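**Water hardness and the shared laundry at Andamberg**

The softener serving the basement laundry was replaced in August. Since then the office has had a steady run of questions about detergent dose, gray film on dark clothes, and whether the old instructions on the wall still apply. They do not, and new ones went up this week. The background is below for those who want it.

The city supply reaches the building hard. Measured at the main, hardness was 336 mg/L as calcium carbonate, a little lower than last year. Calcium and magnesium tie up part of the detergent before it can do any cleaning. With soap-based products they also form an insoluble curd, which settles on fabric as a dull film. It is present on white sheets as well, but it shows up on navy, black and dark green.

The old softener was undersized. Urmas Kivi went through the service records and found that it ran out of capacity partway through most Saturdays, so the afternoon loads were washed in untreated water. People who washed on weekday mornings had no complaints, and the two groups spent some time blaming each other's machines. The machines were fine.

The new unit, an Eglītis twin-tank model, regenerates one tank while the other stays in service. Water at the laundry taps now tests at 20 mg/L at any hour. The kitchen and bathroom lines are not connected to it and remain hard, so please keep descaling kettles as before.

What changes in practice:

- **Dose.** Use the amount printed on the package for soft water. With Likitz liquid in the dispenser, that is one press for a normal load and two for heavily soiled work clothes. The old sign said three.
- **Rinse.** Overdosing in soft water leaves residue. If you see suds in the door glass during the last rinse, run an extra rinse and use less next time.
- **Fabric softener.** Optional. Skip it for towels, as it reduces absorbency.
- **Temperature.** Use cold or 30 °C for dark colors. Hot water speeds up dye loss in cotton whether the water is hard or soft.

Film already built up on clothes will not come off in one wash. Baiba Ots tried several methods on her own things and got the best result from a 30-minute soak in warm water with a spoonful of citric acid, followed by a normal wash with no added softener. Do not combine citric acid with bleach, in the soak or in the machine. Check the care label first, and test an inside seam on anything printed.

Fading is a separate problem and the softener will not fix it. Film sits on top of the fiber and looks chalky, mostly on flat areas. Dye loss shows first at seams, cuffs and hems, where the cloth rubs. A drop of white vinegar on a pale patch is a crude test – if the color comes back after rinsing and drying, it was mineral. If nothing changes, the dye is gone. Turning clothes inside out and not packing the drum helps with the second problem.

Machine 8 is out of service pending a door seal from Zaklow. Machine 9 has had its inlet filter cleaned and now fills at normal speed. Salt for the softener is kept in the locked cupboard and residents do not need to top it up. If the red light on the control head is on, write the time on the clipboard and tell Rasa Kazlauskienė at the office.

Unused test strips are available at the office for anyone who wants to check their own taps. Dip for one second, wait for the color to settle, and read it in daylight.
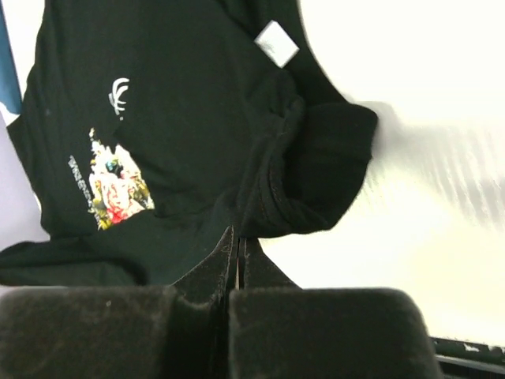
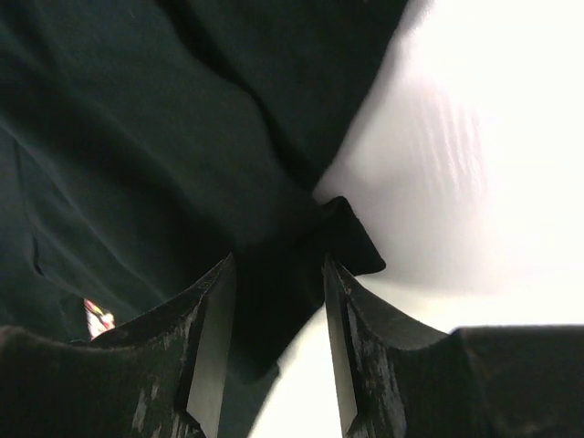
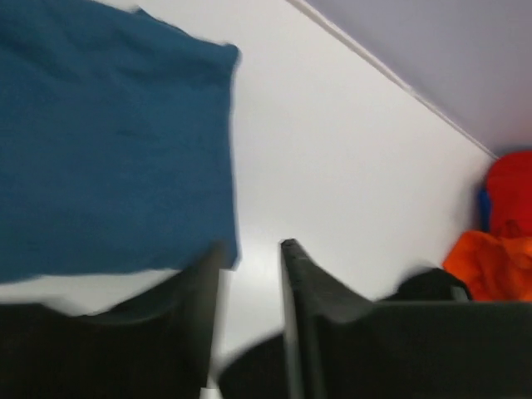

*Dark colors, where mineral film is easiest to spot: black T-shirt with rose print, blackish green fabric, teal-blue cloth.*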